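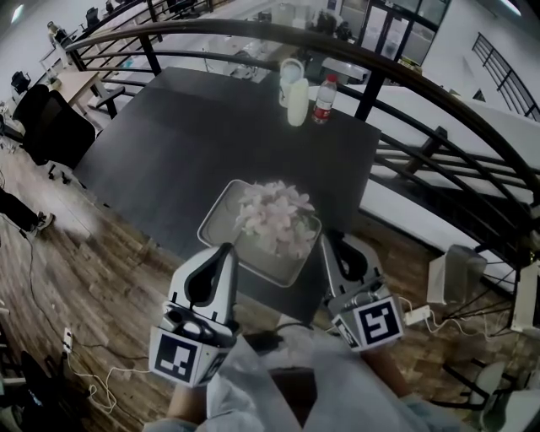
Right, a few of you asked what my job is these days, so have a thread. Kettle's on, get comfy.

I used to pack and dress gift trays for Gerix. Silk flowers, mostly, for hotels and the odd wedding. Lovely work if you don't mind glue under your nails. Then the company signed up with Zalurov to automate the packing line, and in July four of us got moved upstairs to do what everyone calls "the teaching".

Teaching means I sit at a table with a gripper in each hand and do my old job the way a machine would have to do it. Pick up the flowers, move them, put them down, start again. Every go gets recorded and the recordings are what the robot learns from.

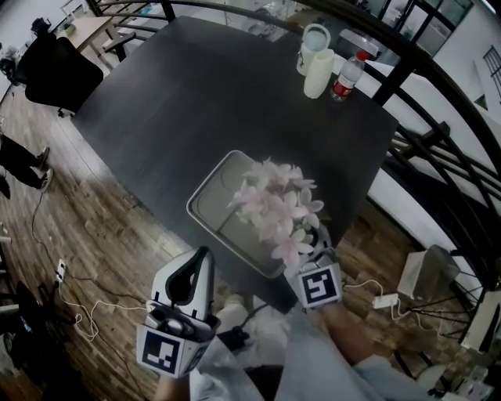
Pink bunch, right hand. My left always ends up hovering like it's waiting for a bus.

The first week was horrible, I won't lie! Fifteen years of knowing exactly how hard to pinch a stem and suddenly I've got no fingertips. I dropped everything. I dropped things I wasn't even supposed to be holding.

It does come though. We keep a tally on the wall and I'm on 1004 good ones as of this afternoon. The whole group's on 3349, so yes, I'm carrying them, and yes, I've mentioned it.

What's changed day to day: I sit down now (my knees are thrilled). No glue. Much quieter. But I miss the chat on the line, because you can't really natter in the middle of a take, and my shoulders ache in a completely new place by 3 o'clock.

The other odd bit is being asked things. The engineers want to know why I turn a bunch before I lift it, and I had to go away and think, because I'd never once put it into words. It's so the heavy heads sit towards your palm.
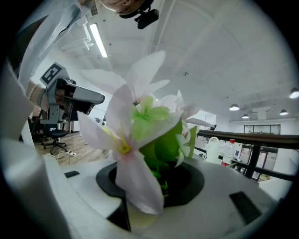
The big blooms are the worst for that, by the way. All the weight's up top and they flop the second you grab too low. The bunches of little ones pretty much look after themselves.

Now the question my sister keeps asking: am I training my replacement? Bit of me thinks so, yeah. We've been told the Naston site keeps its people and they'll be running the machines and doing the fiddly bespoke orders. I'd like that in writing and so would the union, and we've said so.

Pay went up a grade for the teaching, which I'll happily take. What grade we go back to afterwards is still "being looked at".

Anyway, break's over. Ask me stuff and I'll answer on the bus home.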